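Search this site: Type a keyword and press Enter

# Kurnunov Open Day Set – README

This folder holds the recordings we made at the open day in October, when the Kurnunov lab let visitors try the hand-held gripper for themselves.
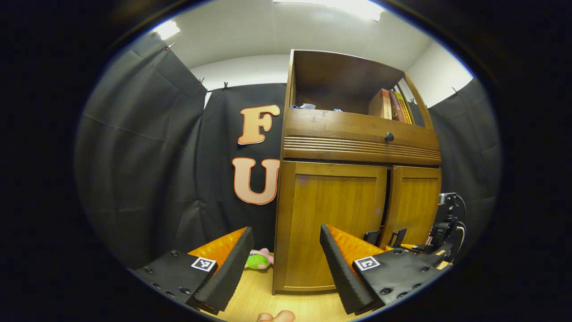 The idea came from Laurier Chan, who had run one afternoon like it at Nuttall. At Nuttall the visitors only watched. We wanted them to do the work, and we wanted to keep the data afterwards if it was good enough. Most of it was good enough, and so I am writing this card.

## What is in the set

- 102 episodes in total
- 43 by visitors, the rest by our own staff in the morning, before the doors opened
- 27 different people
- 3 task families (see below)

One episode is one try, from the moment the person says "start" until they say "stop". Failed tries are kept. They have the label `fail` in the notes column and please do not delete them before you have looked at them, some are very useful.

## Tasks

**Shelf.** Take a light object from the open shelf at the top of the cabinet and put it on the floor, or the opposite way. The objects were changed during the day. Boxes and books were the most asked for.

**Drawer.** Pull the drawer by its round knob, wait, push it closed. The knob is small and the visitors found this the most difficult. If you train on drawer episodes only, expect many slow approaches where the person looks for the right angle.

**Floor pick.** Pick up a soft toy from the floor and place it on the shelf. Children liked this one very much and we have more of it than we planned.

We also tried a cabinet door task in the morning. It is not included. The staff could not agree where the episode should finish, and the labels were a mess.

## How the day was organized

The room is small, so we took groups of four. Each group got a short talk from Laurier, then one person held the gripper while the others stood behind the tape line. A turn was five minutes. The first group came in at 10 in the morning and the last went out a little after 4 in the afternoon.

I must say that the talk was too long at first. People wanted to hold the tool, and they did not listen to the part about moving slowly. After lunch Laurier made the talk shorter and let people practise first with the gripper in the air. From that point the recordings are calmer. If you compare the `am` and `pm` files you will see the change quite clearly.

The replay demonstration used three of the staff episodes. It was the part with the most questions. One visitor asked why the robot repeats also the small shake of the person's hand, and this was a better question than we usually get at reviews.

## Conditions

The walls were covered with dark grey curtains and the ceiling lights were on all day. The floor is light wood. The camera sits on the gripper, so the markers on the fingers are in view and the picture goes dark in a ring at the edges. We did not crop it. If your pipeline needs a rectangle without the dark ring, you must crop it yourself, and check that the finger markers are still inside.

## Files

- `episodes/` – one folder per try, with video and gripper width
- `notes.csv` – task, result, am or pm, and free comments
- `people.csv` – a number for each person and "adult" or "child", nothing more
- `flokeo_export/` – the same episodes in the format that the Flokeo viewer reads

The Dodis converter also opens the main folder, but it loses the comments column. We reported this and are waiting for an answer.

## Consent

Every visitor signed a form at the entrance, and a parent signed for each child. Sound was not recorded. In some episodes you can see a finger or part of a hand, and the form says so. If you find a face, write to us with the episode name and we will take the episode out in the next version.

## Known problems

- The gripper width is missing at the beginning of several visitor episodes. The person started before the recorder was ready.
- Results were labelled by one staff member during the day and checked only once.
- Objects on the shelf do not always stand in the same place. We did not try to put them back exactly.

## Using it

You may use the set for research and for teaching. Please mention the Kurnunov open day, and tell us if you fix any labels – we will be glad to merge them.

---

Comments (3)

**tmr_lab**
Thank you for keeping the failed ones. Is the drawer always fully closed at the start?

**Laurier Chan**
In the staff episodes yes. In the visitor episodes please check, a few begin with it open a little.

**pascale_b**
My daughter was in one of the afternoon groups and still talks about the toy on the floor. Will you do it again next October? We would come with her cousin also.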